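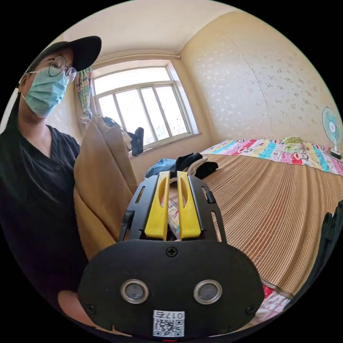 Chapter 7
Waiting in Line

In the town of Gestwood there is a bakery that opens at eight, and by a quarter to eight there are people standing outside it in single file. No one has asked them to. There is no rope, no sign and no ticket machine. If you walked up and stood at the front, you would not be arrested, but you would hear a good deal of coughing.

Economists have a fairly simple account of this. A line is what you get when something is priced below what people would pay for it, so they pay the rest in minutes. Sociologists find that account a little thin. It explains why the line is long and says nothing about why the man in ninth place feels he owns ninth place, or why he will lend it to his wife but not to her cousin.

This chapter takes both views seriously, at least until Section 7.4, where they stop speaking to each other. We begin with the arithmetic. Suppose the bakery serves 100 customers an hour and 200 turn up at opening. The last of them waits 2 hours for a roll. Most students object that no sane person would do this. Most students have also bought concert tickets.

We then turn to Farzana Jafri's study of the housing office at Drikberg, where 868 applicants kept a handwritten list of their own for an entire winter, with roll calls, a rule about sickness and an appeals process. The office had a list too. Hers is the better read.

Key terms: arrival rate, service rate, place-holding, balking, reneging

Before you read
1. Think of the last line you left. How long had you already waited, and did that make leaving easier or harder?
2. Madalena Moreira argues that a line is "the smallest government most of us will ever live under." Who enforces its laws?

7.1 Arrivals and Service

Every line has two speeds: the speed at which people join it and the speed at which they are dealt with. When the first is greater than the second, the line grows, and so does everyone's interest in the clerk's lunch break.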